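The Chair in the Hall Closet

Most families I know own one folding wheelchair, and hardly any of them remember buying it. It came home after a grandmother's hip, or it was passed along by a neighbor, and ever since it has lived behind the winter coats, coming out for weddings and airports and the long walk from the parking lot to the lake.

Ours was my aunt's, and I'm fond of it in the way you get fond of an old station wagon. So when I heard there was a repair shop in Plandham that looks after nothing but folding chairs, I drove over one morning in July with ours in the trunk (it took me three tries to close the lid) and ended up staying until four.

The shop belongs to Friederike Kuhlmann, who started out mending awnings and sails and still thinks like a person who works with cloth. Wheels don't worry her much. A tire is a tire, she told me, and you can get one by mail. What she looks at first is the seat, that simple sling of fabric strung between two rails, which has to hold a grown person all afternoon and then fold up as neatly as a road map. It's the part that gives the chair its comfort, and it's the part people forget to look at for years and years!

She likes denim for it. Vinyl is easier to wipe down, she admits, but it sticks to bare legs in the summer, and denim softens with use and looks like something you'd choose to have in your house. 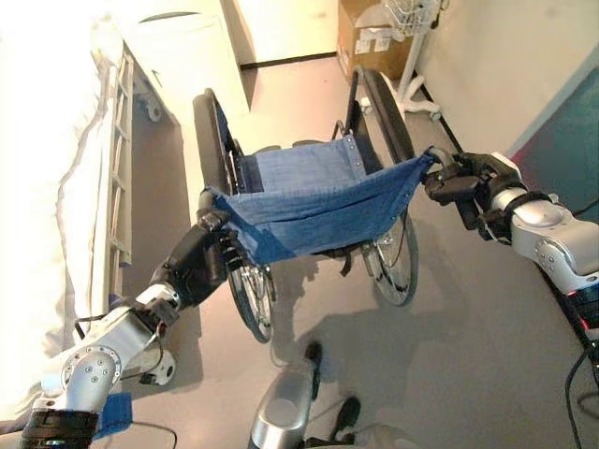 What to Look For in a Seat

Some sag is only natural, and a shallow dip can be quite pleasant to sit in. Friederike's test is to sit down, stay a few minutes, and notice whether your knees are drifting toward each other. If they are, the sling has stretched too far. Run a thumb along the seams while you're at it, and tug gently at any snaps or screws along the edges.

Her bench partner, Lahcen Nasr, handles the spokes and bearings. He asked me to pass along that hair and carpet fuzz wind themselves around the little front casters, and that a crochet hook gets them out better than any tool he owns.

A new sling for ours came to 279 dollars, fitted, with a cushion thrown in. I picked the darker blue. My aunt would have wanted the red, and I thought about that most of the way home.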